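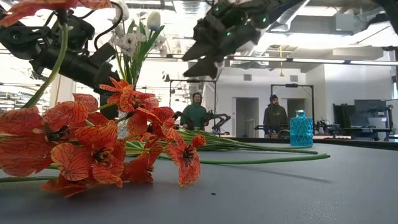 Maëlle Fehr thinks we should stop putting the orange and the white in one vase. She said it again this morning before I had my coat off, and she added that if I write it in the notebook she will have it in writing. So, it is written. Her argument is that the orange ones have very strong heads and the white ones have almost no weight to the eye, and that from the door one sees only orange.

I do not agree completely, but I tried it her way first.

July, starting 8.40. Work on the arrangements for the Urnberg order, the entrance hall and the small reading room. All stems artificial. The orange are from Flomon, the white are from the old Stöcker box, which has no label any more except the name.

Orange. Long smooth stems, green, they behave well. The petals have the dark fine veins and the centre is dark maroon, and this is the reason I wanted them at all, because at a short distance they do not look like one flat colour. They came pressed in the carton. I opened the petals by hand, beginning from the outside and going slowly to the middle. Steam helps a little, but with too much steam the edge of the petal curls back and stays like this. I spoiled one in June that way and I do not want to repeat it. Now I give 50 seconds under a damp cloth with the warm iron held over it, not touching, and then I bend with the thumb.

The head must not look straight up. I bend the stem a hand's width under the flower, so that it hangs a bit. When all heads stand at the same angle it looks like a shop shelf.

White. Small nodding flowers, similar to snowdrops, with thin leaves. These I prefer to keep gathered as one bunch and not to divide them. When I divided them last time the single stems disappeared between the leaves of the others and I had wasted an hour. Tie under the flowers with the green tape, two turns, and not so tight that the leaves stand out to the side.

Trial 1, Maëlle's way. Orange alone in the tall Bonham vase, white alone in the low bowl next to it. From the door: good. From the chair in the reading room: the low bowl is hidden by the arm of the chair. I told her this and she sat down in the chair herself to check. She says move the chair.

Trial 2, my way. Both in the tall vase, white bunch at the front and lower, orange behind in a loose fan. Here the white is pushed forward by the orange stems, they spread more than I expected at the bottom. I put a ring of wire inside the neck of the vase and then it holds. Depth of stem in the vase 117 mm for the white. For the orange I did not measure, I did it by eye, and I should measure it tomorrow before I forget how it was.

Trial 3. Same as trial 2 but with fewer orange. This is the one I like. The white can be seen from the door now, and the dark centres of the orange give something behind it. Maëlle came back and looked and said "better", and then that it is still one vase. I take this as half a yes.

Cutting. The long stems I cut with the side cutter from the second drawer, not with the flower scissors, there is wire inside and the scissors have already a notch. Whoever made this notch, please buy a new pair. After cutting, press the plastic end closed with the flat pliers, otherwise the wire comes out and scratches the glass. The Bonham vase is 284 mm high on the inside and the stems should stop before the bottom, they must not stand on it.

Dust. The white ones from the Stöcker box had grey dust in the folds. A soft brush, dry, from the stem towards the tip. I tried also with a little water on one leaf and it left a mark when it dried – so only dry brush until we know what the coating is.

Open points:
– orange: measure the stem depth
– ask Urnberg if the chair in the reading room is fixed or can be moved
– the green tape is nearly finished, one roll left
– wire ring for the second vase, same as the first
– find a lid for the Stöcker box, or a different box

Note for Maëlle: the low bowl is back on the upper shelf, I did not throw it away. If the chair can be moved we do trial 1 again on site and you decide.

Finished 16.15. The iron is unplugged.

Flower workshop notebook | Contact: Maëlle Fehr | © Workshop, internal use | Back to top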